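About Gachanja Bindery and Book Conservation

Our Organization

Gachanja is a bindery and conservation workshop serving libraries, archives, schools, religious houses and private owners. The workshop repairs and rebinds printed books, stabilizes manuscripts and ledgers, and makes boxes and folders for items that should not be rebound. It also runs a training program for people entering the trade and a series of short courses for library staff.

The workshop was founded by Felista Kirui, who had spent the early part of her career in the repair room of a university library. Her first clients were parish offices whose registers were still in daily use. Work on registers remains a large part of what we do, and the standards she set for it are applied to every item we accept: a book must open fully, it must close without force, and any repair must be one that a later conservator can undo.

Leadership

Joyce Minja is Director and is responsible for the overall conduct of the workshop and its finances. Asmaa Lahlou is Head of Conservation. She approves all treatment proposals and oversees paper repair, sewing and leather work. Dionysis Psarras directs the finishing department, where titles and ornament are applied. Kanini Temba is Head of Training and the first point of contact for schools and for prospective trainees.

Services

Conservation of bound volumes. Each item is examined on arrival and a written condition report is prepared. The owner receives a treatment proposal with a fixed price, and no work begins until the proposal has been signed and returned. Treatment may range from surface cleaning and the mending of torn leaves to full resewing and the making of a new cover. Original covers, spine pieces, endpapers and labels are kept wherever possible. Where they cannot be reused, they are returned to the owner in a labeled envelope.

Finishing. Lettering and decoration are carried out by hand in gold leaf or foil. The department holds 233 brass hand tools, a number of which came to us when the Tisex bindery closed and its equipment was offered for sale. Impressions of every tool are kept in a pattern book, which clients may consult when choosing a design.
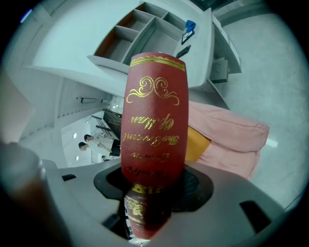
When a missing title is to be replaced, the finisher first prepares a paper layout at full size. The layout is sent to the owner for approval, together with a note on the style of lettering proposed. Spelling, capital letters and volume numbers should be checked with care at this stage, as changes made after finishing has begun are charged separately.

Boxes and enclosures. Drop-back boxes, slipcases and four-flap folders are made to measure in acid-free materials. Orders of more than 200 enclosures are scheduled by agreement, and delivery may be made in stages.

Collection surveys. Our staff will visit a library or archive to assess the condition of its holdings and to advise on shelving, handling and storage. The resulting report ranks items by need and may be used to support a request for funding.

Training

The trainee program lasts 3 years. Trainees begin with paper repair and simple sewn structures, proceed to cloth and leather binding, and spend their last year in a department of their choice. We admit 9 trainees at a time. No previous experience is required, but applicants are asked to attend a bench day before a place is offered. Applications close in December.

Short courses are open to library and archive staff and cover safe handling, minor repairs, and the packing of books for transport. Course dates are sent to subscribing institutions at the start of each term.

Partners

Emergency drying of water-damaged books is provided through Datow, whose facility is available to our clients at all hours. Digital copying before treatment can be arranged with Citotico at the owner's request. Both services are billed directly by the partner.

Visiting and Deliveries

The workshop receives visitors by appointment. Deliveries are accepted from 9 a.m. at the side entrance and must be accompanied by a completed deposit form. Owners are asked not to tape loose covers or pages before sending a book to us. A flat strip of cotton tape, tied at the front edge, is sufficient to hold the parts together during the journey.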